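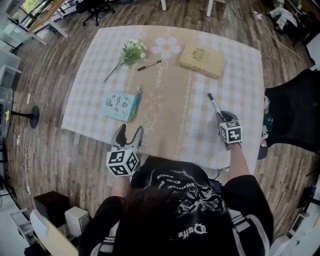
Tabletop session with a pair of Sayce hand-held grippers. The right-hand gripper is holding a black marker pen.

Workshop Wiki > Robotics > Manipulation > Sayce gripper

Last updated: February

We use cookies to remember your reading settings. By continuing to browse you accept our cookie notice.

Sayce gripper

The Sayce gripper is an open-design, hand-held parallel gripper used to record how a person picks up, moves and puts down everyday objects. It is built at home or in shared workshops from printed parts and common hardware. Grippers are normally made and used in pairs, one for each hand. The recordings are used to train robot arms fitted with jaws of the same shape.

The design was first published by the Brutitz workshop, a member-run space with a small print room and an electronics bench. Later versions have been maintained there and at Gukura, a second workshop that took over the jaw and trigger parts.

Design

Each gripper has a body, a pistol-style handle, a trigger and two jaws. Squeezing the trigger closes both jaws at the same rate, so the center point between them stays fixed. A return spring opens them again when the trigger is let go. The jaws are 80 mm apart at full opening.

A cube carrying black-and-white ArUco markers is mounted on the body above the hand. Software finds the markers in the video and works out the position and angle of the gripper from them. A cube is used in place of a single flat tag so that at least one face stays readable while the wrist turns. The markers on the left and right grippers have different numbers, and swapping the cubes by mistake will swap the two hands in the recorded data.

The first release used a flat plate with one marker. It lost tracking when the user tipped the gripper forward to reach the table, and the plate was dropped in the second release.

Construction

A pair takes 400 g of filament, not counting failed prints. The body is printed in two halves that bolt together around the trigger linkage. Most builders use PETG for the body and handle. The jaws are printed separately in a gray flexible material at Brutitz, though any color will work.

The linkage pins are cut from 5 mm steel rod. Pins that are cut too long rub on the inside of the body and make the trigger feel gritty. The parts list gives the length for each one, and the ends should be filed before assembly.

Markers are printed on matte paper and glued to the cube. Glossy paper and clear tape both cause glare under ceiling lights. Each marker needs a white border on all four sides. Trimming the border away is the most common fault reported by new builders, and it usually shows up as a gripper that is tracked only when held close to the camera.

Calibration

Calibration is done with Prirkodo, a free program written for the project. The user holds each gripper in view of the camera, opens and closes the jaws fully, and turns the wrist through its range. Prirkodo stores the jaw limits and the offset from the cube to the tips. It has to be run again whenever a cube has been removed or a jaw replaced.

Early versions of Prirkodo saved both grippers to one settings file, so recalibrating one overwrote the other. The two are now saved separately, and old files are converted on opening.

Use

Sessions can be held at any table the user can reach across comfortably. Household items are preferred to test blocks. Pens, notebooks, hardcover books and artificial flowers are typical, as they differ in thickness and stiffness. A pen can be held across the barrel with the jaws almost closed, while a thick book may have to be gripped by one corner or slid to the edge of the table first.

The table covering does not need to be plain. Checkered and printed tablecloths are accepted by the tracking software, and the Gukura task list asks for a mix of surfaces. Loose cloth can bunch up under the jaws, so some users clip it to the table.

A standard set at Gukura is 100 short recordings. Users are told to keep both grippers in view at the start of each one, even when the task needs only one hand.

Known problems

The trigger spring weakens with use and the jaws then stop short of fully open. Replacing the spring requires splitting the body. Marker paper also lifts at the corners in damp rooms.

The design has no force sensing. A recording shows how far the jaws closed but not how hard the user squeezed, and this limits its value for soft objects. A version with a pressure pad in one jaw was started at Gukura and has not been released.

See also

Fiducial marker
Parallel gripper
Prirkodo (software)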